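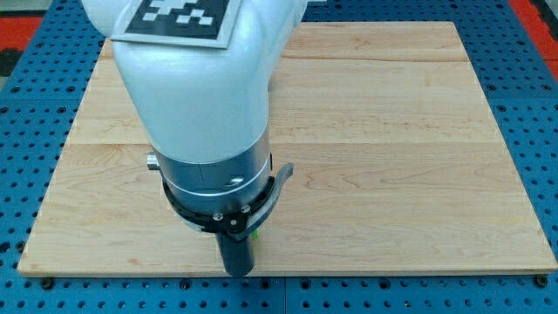
타공 정반 위에 올려둔 목재 판

게시판 > 작업대·지그 > 타공 상판에 목재 판 올려 쓰는 분들 고정 방식 질문

작성자: 결방향35
등록일: 20/12/2023
조회 871

파란색 타공 상판 위에 평평한 목재 판을 희생판으로 얹어 쓰는 구성입니다. 상판은 Stosasow 제품이고, 판은 길이 600mm로 재단해서 씁니다. 작업할 때는 보통 판 양 끝을 클램프로 잡는데 앞쪽 모서리 근처에서 작업할 때 클램프가 자리를 너무 차지합니다.

질문은 두 가지입니다.
1. 위에서 누르는 하중만 있을 때 클램프 없이 핀만으로 위치를 잡아도 되는지
2. 판이 계절에 따라 휘는 문제를 어떻게 처리하는지

8월에 평을 잡아둔 판이 지금은 가운데가 떠 있습니다. 직선자를 대면 틈이 보이는 정도입니다. 보관은 벽에 기대어 세워뒀습니다.

----------

답글 1
닉네임: 다월못

1번은 하중 방향에 달려 있습니다. 순수 수직 하중이고 하중점이 판 지지면 안쪽이면 핀 두 개로 충분합니다. 핀은 판의 긴 변에 하나, 짧은 변에 하나 대는 것보다 긴 변에 둘, 짧은 변에 하나 대는 쪽이 재현성이 좋습니다. 회전이 먼저 잡히고 그다음 길이 방향이 잡힙니다.

앞쪽 모서리 작업이라면 판 앞변이 상판 밖으로 나오지 않게 하십시오. 돌출된 상태에서 끝을 누르면 뒤쪽이 들립니다.

----------

답글 2
닉네임: 평대패중고

핀만으로는 반대합니다. 수직 하중만 있다고 해도 공구를 뗄 때 판이 딸려 올라오는 경우가 있습니다. 점착성 재료를 다루면 더 그렇습니다. 핀은 위로 빠지는 힘을 전혀 못 막습니다.

저는 판 밑면에 인서트 너트를 박고 타공 구멍 아래에서 볼트를 올려 조입니다. 윗면에 튀어나오는 것이 없어서 간섭이 없습니다. 단점은 판을 교체할 때 상판 밑으로 손을 넣어야 한다는 점입니다.

----------

답글 3
닉네임: 다월못

인서트 너트는 판이 두꺼울 때 얘기입니다. 얇은 판에 박으면 윗면이 부풀어 오릅니다. 희생판은 소모품인데 매번 너트 위치를 구멍 간격에 맞춰 뚫는 것도 공수가 큽니다.

그리고 구멍 간격 오차는 볼트 쪽 여유로 흡수해야 하니 위치 정밀도는 핀보다 떨어집니다.

----------

답글 4
닉네임: 평대패중고

위치는 핀으로 잡고 볼트는 당기는 용도로만 쓰면 됩니다. 둘을 분리하면 오차 문제는 없습니다. 드릴 지그를 하나 만들어두면 판 한 장 가공이 오래 걸리지도 않습니다. 두께 문제는 인정합니다. 얇은 판이면 이 방식은 맞지 않습니다.

----------

답글 5
닉네임: 함수율표

2번 답변드립니다. 원목인지 합판인지 적어주셔야 합니다. 사진으로는 판단이 안 됩니다.

원목 판재라면 휨은 양면의 함수율 차이에서 옵니다. 한쪽 면만 마감했거나, 벽에 기대어 한쪽 면만 공기에 노출됐거나 둘 중 하나일 가능성이 높습니다. 타공 상판에 오래 올려둔 경우도 비슷합니다. 구멍이 있어도 밑면 대부분은 막혀 있어서 윗면이 먼저 마릅니다.

처리 순서는 이렇습니다.
- 각목을 받쳐 수평으로 보관하고 양면에 공기가 통하게 둘 것
- 마감은 양면과 마구리까지 같은 횟수로 할 것
- 평을 다시 잡는 것은 작업실에서 충분히 적응시킨 다음에 할 것

휜 상태에서 바로 대패를 치면 다음 계절에 반대로 휩니다.

----------

답글 6
닉네임: 결방향35

답변 감사합니다. 원목입니다. 마감은 윗면만 오일을 발랐습니다. 원인이 나온 것 같습니다.

판은 얇은 편이라 인서트 너트는 어렵겠습니다. 핀으로 위치를 잡고, 뒤쪽 변만 낮은 클램프로 누르는 방식을 생각 중입니다. Plinditz 저상 클램프를 써보신 분 계십니까.

----------

답글 7
닉네임: 모따기0점5

Plinditz 쓰고 있습니다. 높이는 낮은데 조일 때 판을 앞으로 미는 성분이 있습니다. 앞변 핀이 그 힘을 받아주면 오히려 유리하고, 앞변에 핀이 없으면 판이 밀립니다. 앞변에 핀을 두기 싫으면 Rønning 쪽이 낫습니다. 수직으로만 누르는 구조입니다. 가격은 더 비쌉니다.

핀 머리는 판 윗면보다 낮게 깎아두십시오. 앞쪽 모서리까지 공구가 내려가는 작업이면 핀 머리가 제일 먼저 걸립니다.

----------

답글 8
닉네임: 다월못

뒤쪽 변만 누르는 안에는 찬성합니다. 단, 가운데가 뜬 판을 한쪽 변만 누르면 뜬 부분은 그대로 남습니다. 평을 먼저 잡고 고정하십시오. 클램프 힘으로 펴려고 하면 풀었을 때 원래대로 돌아갑니다.

----------

답글 9
닉네임: 평대패중고

그 부분은 저도 같은 의견입니다. 추가로, 희생판 용도면 원목을 고집할 이유가 적습니다. 저는 Skurunari 합판으로 바꾼 뒤로 평을 다시 잡은 적이 없습니다. 길이 1,000mm 판도 세워서 보관하는데 틈이 안 보입니다.

----------

답글 10
닉네임: 함수율표

합판도 한 면만 마감하면 휩니다. 정도가 덜할 뿐입니다. 그리고 표판이 얇은 합판은 윗면을 한두 번 갈아내면 다음 층이 나옵니다. 갈아가며 오래 쓸 판이면 원목이 맞고, 버리고 교체할 판이면 합판이 맞습니다.

----------

답글 11
닉네임: 결방향35

갈아가며 쓸 판이라 원목을 유지하겠습니다. 밑면과 마구리에 오일을 바르고 각목 위에 눕혀뒀습니다. 앞변에 핀 둘, 왼쪽 변에 핀 하나, 뒤쪽은 Plinditz로 진행합니다. 적응 기간이 지나면 직선자로 다시 확인하고 수치를 올리겠습니다.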